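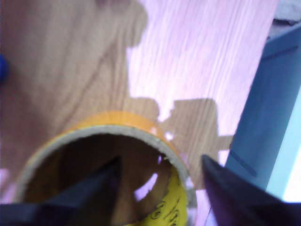 Vy Kiều has moved house thirteen times and married once, and she says the moves were harder. I've known her since we shared a terrible apartment over Breketti, the bakery, so when she told me she was writing a little guide to moving I invited myself over with a notebook. First question, obviously: what do people run out of? "Tape," she said. "Always tape!" She likes the glossy orange-yellow kind on a thick cardboard core, and she buys double whatever she thinks she needs (I have never once done this).

Filed under: Home Life / Neighbors Talking
December, by Bảo Tôn

Her last move was 476 miles, with 30 boxes and a cat called Lý. "I gave away over half my books first," she told me. "I cried over a cookbook I'd never opened."
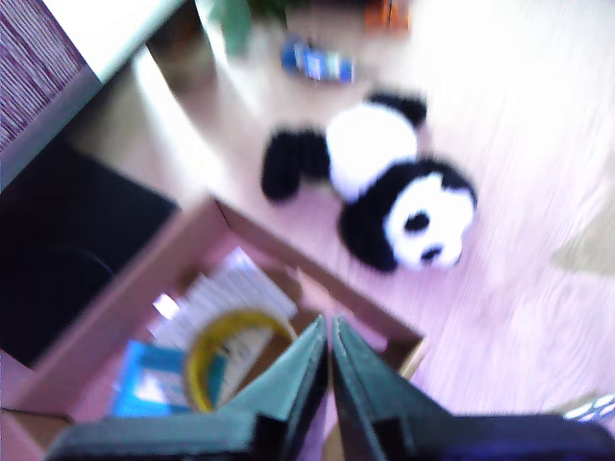 Books go in small boxes, by the way. She was very firm about that, and then admitted she once filled a wardrobe box with encyclopedias and had to unpack it on the stairs at 2 in the morning.

I asked about the first night. "Sheets, kettle, one lamp. Then I stop," she said. "The rest can wait till I've slept."
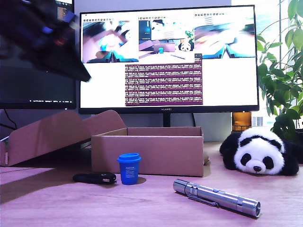 A Huawei monitor on its short black stand.

She still writes a list for every room, and the kitchen one is up to 50 lines. I asked if she'd move again. "Ask me in spring," she said, and went to feed Lý.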